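Subject: Re: [hillelmont-players] Save files growing without limit after the June build
Date: Friday, December 3, 2021

> I updated my Hillelmont install last night and loaded my oldest town.
> The autosave pauses are back. Each one freezes the game long enough
> that I lose track of what I was placing. The save file is far larger
> than it was before the update. I deleted most of the rail network to
> see if that would help and the file did not get any smaller. Is this
> the depot bug again or something new? I am on the Merlow map with
> the Yao traffic mod, if that matters.

It is the depot bug, in a slightly different form.

When a rail line is deleted, the game removes the track and the trains but keeps the timetable entries. Those entries still point at the depot, so the depot record is kept too, even though it no longer shows on the map. Every autosave writes all of them out again. The June build fixed this for lines removed one at a time. Lines removed with the area bulldozer go through a separate routine, and that routine was not changed.

The Yao mod makes it worse. It adds its own record for each timetable entry and does not check whether the line still exists. In my test town, 70 deleted lines left behind more data than the rest of the town put together. With the mod off, the leftover entries were still there but the pauses were short enough to ignore.

The Merlow map has no part in this. I get the same result on Nudberg and on a blank map.

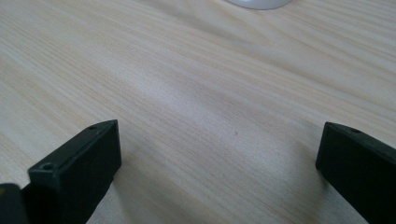
Steps to clean an affected save

1. Make a copy of the save and put it outside the game folder. The cleanup cannot be undone from inside the game.

2. Turn off the Yao mod in the launcher and load the save once. The game will warn about missing records. Accept the warning.

3. Pause, open the line list, and set the filter to "unassigned." The leftover timetables appear there with blank names. Select them all and delete. On a large town the list may take a while to respond.

4. Save under a new name. Do not overwrite the old file, as the game merges the two depot tables when the name matches.

5. Quit fully, turn the mod back on, and load the new save. The mod will rebuild its records from the lines that remain.

If the filter in step 3 shows nothing, check that the list is set to all companies. It defaults to your own, and the leftover entries have no owner.

Until this is fixed, delete lines from the line list and leave the area bulldozer for roads and buildings. It is slower, but it clears the timetable at the same time. Setting autosave to keep 2 files in place of 5 will save disk space but does nothing for the length of the pause.

I have filed a report on the tracker with a small town that shows the problem: 3 lines, one depot, no mods. If you can attach your own save as well, please do, and state whether it was started before or after the June build. Saves from before it seem to carry an older depot table, and I have not been able to test whether the cleanup handles that table correctly.

One thing I could not reproduce is the file staying exactly the same size after deletion. Mine always grew a little. If yours did not change by even a byte, check the date on the file. The autosave may be failing to write.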